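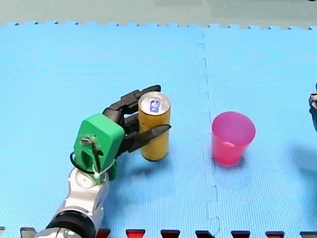 Unit 2: Protected Wetlands and Their Management

Course convenor: Shafiq Wijesinghe
Tutorials and field program: Nest Rees

Background to the case study

The Ruddock Lagoon Nature Reserve covers 2473 hectares on the coastal plain between the township of Colel and the mouth of the Wiltent River. It includes an open brackish lagoon, a fringe of saltmarsh, stands of swamp paperbark and a low dune barrier that separates the lagoon from the sea. The reserve was declared to protect feeding and roosting areas for migratory shorebirds and to keep a working example of a lagoon that opens and closes to the ocean by natural means.

Water levels and the entrance

The entrance channel is closed by sand for much of the year. After heavy rain the lagoon fills, spreads across the saltmarsh and in time breaks through the barrier. Levels then fall quickly and mudflats are exposed along the western shore. Shorebirds feed on these flats from late spring until their departure in autumn.

Landholders upstream at Ruretti have at times asked for the entrance to be opened by machine in order to drain low paddocks. The management plan allows this only when water at the Ruretti gauge threatens dwellings or the main road. Students should read the section of the plan on artificial opening before the tutorial and note who holds the power to approve it.

Vegetation

Saltmarsh occupies the ground between the usual waterline and the highest flood mark. Beaded glasswort is dominant on the lower parts, giving way to sea rush and then to paperbark. Vehicle tracks made before the reserve was declared are still visible in the marsh, and recovery along them has been slow. Fencing now excludes stock from 70 per cent of the boundary. The remaining length crosses soft ground where posts have not held.

Zoning

The reserve is divided into 2 zones. The conservation zone takes in the mudflats, the saltmarsh and the western half of the lagoon. Boats, dogs and camping are prohibited there at all times. The recreation zone covers the eastern shore near Colel, where non-motorised craft and line fishing are permitted. The zone boundary on the water is marked by buoys, which tend to drift after an opening.

Terms to know

Barrier: a ridge of sand lying between a lagoon and the sea.
Brackish: having a salt content between that of fresh water and sea water.
Roost: a place where birds rest, usually at high tide.

Preparation for the tutorial

Write one page on whether the present zoning protects roosting birds during high water, when the mudflats are covered. Refer to the zoning map in the management plan. Work is to be handed to Nest Rees at the start of the tutorial. Late work requires the approval of the convenor.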